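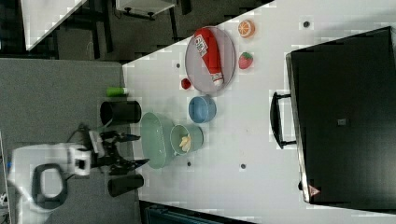

Tableware and play food on a white tabletop, with a pale green oval basin and a smaller bowl holding a toy banana.

DARVILLE, 17 Jun 2021 – Trilton will supply a revised play-kitchen set to preschools and day care centers starting in October. The set is sold under the name Sirkudden and replaces the version now in the catalog.

Each set contains bowls, plates, cups and play food for sorting and table-setting activities. The revision covers the surface finish of the bowls and the wall thickness of the cups. Bowl diameters are unchanged, so existing storage trays can still be used.

Sample sets were placed in 17 classrooms for one term. Teachers logged damage, missing parts and cleaning time on a standard form. The most frequent entry was scuffing on the inside of bowls after machine washing, and the new finish was selected on that basis.

"The old bowls were sound, but the surface dulled too early," said Tassanee Luangrath, product engineer at Trilton. "The new finish passed 268 wash cycles in our test without visible change."

Play food remains life-size where practical. Fruit pieces are supplied whole or as halves, and pieces can be ordered singly as replacements. Replacement orders for the current version will be filled for 2 years after the changeover.

Distribution will be handled by Ansah. The minimum order for school districts is 100 sets; single centers may order through local dealers. Prices will be listed in the fall catalog.

Product inquiries: Fulgencio Bermúdez, Trilton
Dealer inquiries: Vira Shevchuk, Ansah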